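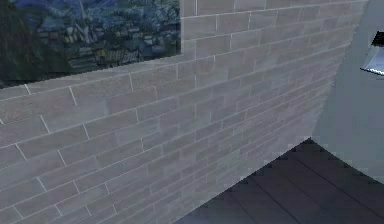

The owner of Katodance had been teaching social dance in Eltitow for 23 years when her landlord sold the building. She got the letter on a Tuesday and read it standing up, between the beginners' class and the intermediate one.

"I put it in my bag and taught the second class," she says. "Then I sat in the car for a while."

We spoke in the new studio, above the former Flustora shoe store on Adeleke Street. She moved in last December. The old place was bigger and had a sprung floor that she and her late husband had put down themselves. The new one has 1,060 square feet, a low ceiling at the back, and stairs that she says have cost her a few of her older students.

"I had a couple who came for the tango every week. He has a bad hip. They came up once, they were very nice about it, and they didn't come back. I call them sometimes."

She did not set out to run a business. She trained as a bookkeeper and started dancing at 30, after a coworker needed a partner for a wedding. For the first few years she taught in a church basement and charged what people could put in a coffee can. When the can started covering the rent on a real room, she left the bookkeeping job. Her mother did not speak to her for a month.

Most of her students now are beginners, and most of them are older than she expected. She thinks younger people learn from videos and come in wanting to fix one particular step.

"They know the steps. They've never had to do them with another person holding on. So we start with walking. They hate it. Two weeks of walking."

Her oldest regular is 77 and comes to the Tuesday night foxtrot. He worked for the railroad and keeps better time than anyone else in the room, she says, though he will not do a turn to the left.

I asked whether she had thought about quitting when the letter came.

"Sure. My daughter wanted me to. She had the numbers all written out. The numbers were right, I checked them." She shrugs. "But I'd have had to call all those people and tell them."

Money is still tight. She raised the price of a drop-in class by $2 in the spring, the first increase since before her husband died, and lost less business than she feared. She rents the room out on weekend mornings to a children's choir. She would like to add a Saturday night social again, with a live band once in a while, but the tenants next door have asked for quiet after ten and she wants to stay on good terms with them.

The floor is the thing she complains about most. It is hard, and her knees feel it by the end of the week. She has a quote for a new one in a drawer and takes it out now and then.

"Maybe next year," she says. "I said that last year too."

Classes run Monday through Thursday evenings. Beginners can come without a partner.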